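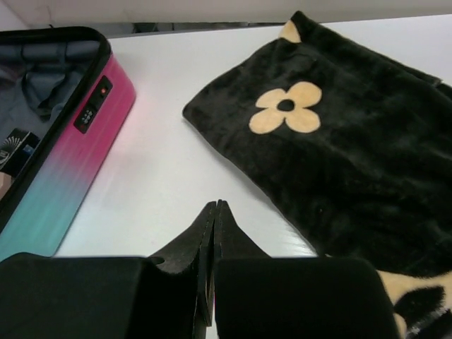

Susteck Passing Net, 3-Pocket

I've been throwing at nets since I was a kid, and most of them end up as a tangle in the corner of the garage by August. So when Umel asked which quarterback gear I wanted to carry in the shop, this was my first pick. It's the Susteck three-pocket passing net, and I've had my own since January!

Quick rundown. It's a freestanding frame with a net across it and three pockets: one high, one in the middle, one down low on the left. You can swap the low one to the right side if you want (takes a few minutes, and you'll swear at the clips the first time). The pockets are big enough that a decent high school passer will hit them from fifteen yards and small enough that I still miss plenty.

What I like most is the way it gives a little when the ball hits. My old Ban net threw everything back at my shins. With this one the ball drops into the pocket or rolls out in front, so I can get through a bucket of balls without chasing them all over the yard.

A few things to know before you order:

Item number: 1391
Pockets: 3
Ground stakes: 6
Carry bags: 2 (one for the poles, one for the net)
Setup: one person can do it, two is faster
Surface: grass or turf. The stakes are for grass only, so on turf you'll want sandbags, sold separately
Ball size: youth, junior and full size all fit

Does it work for a whole team? Sort of. I'd call it a backyard and warmup net. If you've got a line of quarterbacks waiting their turn, look at the Callell sideline net, which is wider and a lot heavier (and costs more, sorry). For one kid working on quick outs and back-shoulder throws after dinner, the Susteck is the one I'd buy again.

Wind is the weak spot. Use all the stakes, even the two in back that look like extras. I skipped them once and found the whole thing leaning on my neighbor's fence.

Replacement pockets and clips are on the parts page. The net itself comes in black only for now. I keep asking for orange!

Orders leave our shop within three business days. If a pole shows up bent, send me a picture and I'll get a new one out to you. You don't have to mail back the bad one.

Page updated Apr 24, 2026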